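Masilela Kitchen — Monthly Hygiene and Safety Check
July, baking area. Checked by Essam Bouzid, 7.40 am. Copy to Teemu Harju.

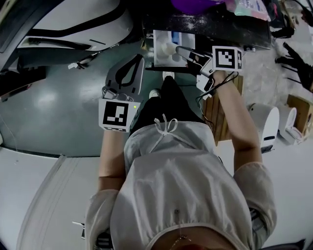 Work surfaces come first this month, as three of the open points from June were to do with them. Joints and edges are sound, and the sealant along the wall was renewed by Trultitz. Cleaning between jobs still needs attention. There was white powder across the middle of the dark countertop, with a purple bowl and clear plastic bags set out at the back. Dry powder should be scraped up before it is wiped, or it turns to paste in the corners. Marked as a comment, no re-check needed.

1. Worktops free of cracks and chips — Yes.

2. Worktops cleared and wiped between jobs — Partly. See above.

3. Cups and small items kept on trays — Yes. White cup on the white tray. Keep trays fully back from the edge of the counter when they are not being handled.

4. Bags closed and dated — Not checked this time. Teemu to do before the end of the month.

5. Clothing — Comment. Forearms bare, fine. Drawstrings at the neck should be tucked in or taken out for any work near the mixer. Loose tops to go under an apron.

6. Floor dry and clear — Yes. The mat by the sink is curling at one corner. Replacement ordered from Pindesus, order 904.

7. Fridge temperature log — Filled in for every day except two. Blank lines are not acceptable, write "closed" if the kitchen was closed.

8. Oven door seal — Worn on the left side. Still shuts. Carried over from June.

9. Fire blanket and extinguisher in place — Yes. Extinguisher tag 325, in date.

10. First aid box — Short of blue plasters. Burn gel in date.

11. Hand wash basin — Soap and towels stocked. Hot tap measured at 39 degrees.

12. Storage tubs (Plistix) — Lids present, one split. Thrown away.

Result: passed with comments. Items 2, 4, 5 and 8 stay open.

T.H. — seal for item 8 is on order, part 62 in the spares list. Will fit it myself when it comes.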